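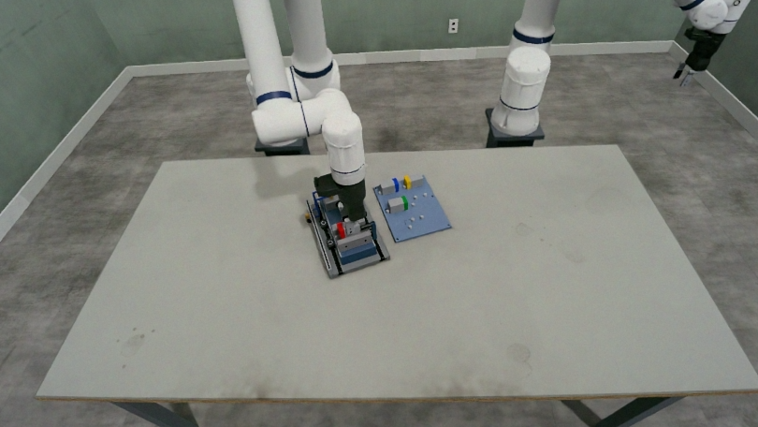
In praise of the town museum with one good room

I have a soft spot for small museums, and I think we go to them for the wrong reasons. We go because it's raining, or because the children need the loo, or because the big one in the city has a queue. I'd like us to go on purpose!

The one in Merholm is a fair place to start. It has two floors, a shop that sells rulers and fudge, and a room upstairs given over entirely to the old rope trade. I must have walked past the building for years before I went in. Then last June I had an hour to fill before a train and I missed the train, and the one after it, because I was reading a rope maker's complaint book from start to finish. People wrote in to say their clothes lines had snapped. One man wrote in every spring. You could follow his whole married life in there if you were patient (I was), and by the end I was properly fond of him.

You don't get that at a national museum. I love the big places too, but there the complaint book would be in a glass case, open at one page, with 70 words beside it telling me what to think. At Merholm it sits on a table and you turn the pages yourself.

My friend Alper Bilgin disagrees with me about nearly all of this. His view is that small museums are mostly sheds full of irons, and that if they shut tomorrow the best things would go somewhere better lit. I'll give him the irons. There are a great many irons. But I think he's wrong about the best things, as the best things often make no sense anywhere else. A painted sign from the Soson bakery means a lot when the bakery was across the street and the woman next to you used to queue there. Put it in a store 80 miles away and it's a bit of painted wood with a number on it.

And people do talk in these places, that's the other joy of them. I've been told about floods, a runaway bullock, and how to get wax out of a church carpet, all by strangers leaning on display cases. Mehrangiz Taheri, who wrote a lovely little booklet on the rope room, started it after getting into an argument there about knots – with someone she'd never met, who knew far more about knots than she did. They're still writing to each other.

Money is the sore point. Merholm charges nothing and puts out a box, and I doubt the box does much. I'd happily see a small charge on the door, free for anyone local, even though I know plenty of people who'd hate that. A closed museum is free as well. I'd also cut the touch screens, which break within the year and then stand there dark until somebody puts a plant on top. Spend it on heating, longer hours in winter, and chairs. Please, more chairs! I'd have read that complaint book twice if I'd had something better than a window ledge to sit on.

If you've got one near you, look up the opening times first, as they'll be odd. Mine does Tuesdays and every other Saturday, and the rope room shuts for lunch.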